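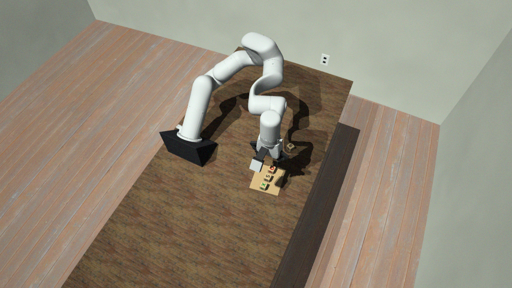

**Prongate Community Board > World News > Flood in Trurkura: where does the relief money go?**

**aandrade** wrote:

I post this in the news section because I did not see a thread for it. My wife's family lives in Trurkura, on the low side of the river, and since the flood I read everything I can find. The government has promised 100 tents and a team to make an assessment. The tents I can understand. But why is a second assessment necessary, when the district office did one in March, after the smaller flood? The report from March already said the bridge road was weak.

If someone here knows how these teams work, please explain. I am not asking in anger. I would like to understand before I send money.

Adalberto Andrade

**bcosgrove** wrote:

I'm sorry about your family, Adalberto. Are they safe?

I worked in a relief office for a while, on the boring side (shipping papers). The team goes first so that the wrong things don't get sent. I have seen a warehouse full of winter coats in a warm country. It took weeks to get rid of them, and the trucks were needed for water. An old report about a road doesn't tell you how many people are sleeping in the school tonight.

Bronwyn Cosgrove

**aandrade** wrote:

Thank you, they are safe. They are with a cousin up the hill, more than 20 persons in one house. The cousin has a well, so they have water, but my mother-in-law needs her blood pressure tablets and the pharmacy is closed.

I accept what you say about the coats. But for the road I do not agree. It is the same road, and the trucks must use it. If somebody had read the report, they would have repaired it in the dry months.

**hillside_tom** wrote:

You two are talking about different things. Fixing a road is the district's job and it costs real money. Sending a team costs a few plane tickets. I'd be mad at the district, not at the people on the plane.

**magpie_r** wrote:

Plane tickets, hotel, drivers, interpreters. And then a press conference. I don't give to governments or to the big charities any more. Send cash to the family directly.

**bcosgrove** wrote:

magpie, cash is fine for one family if the shops are open. Adalberto just told us the pharmacy is closed. What will they buy?

**magpie_r** wrote:

Gas. A ride to the next town. Tablets in the next town. People are not stupid, they know what they need.

**aandrade** wrote:

Please, no fight. Both are a little bit right, I think. Yesterday my brother-in-law walked to Magalhães, where the pharmacy is open, and he bought the tablets with money from a neighbor. It took him 2 hours to go and longer to come back, because of the mud. So the cash was useful, but he also needed good legs.

He says the first tents are at the football field, and there is a list for names. Persons from the low side go first. He did not see the team yet.

**hillside_tom** wrote:

Good news about the tablets. Is the list only for people who lost the house, or also for people staying with relatives? In a lot of places the second group gets forgotten.

**aandrade** wrote:

This I do not know. I will ask him when the telephone works. Usually it is better in the evening.

**bcosgrove** wrote:

Ask him to put the whole family on the list even if they don't want a tent. Food is often given out from the same list later.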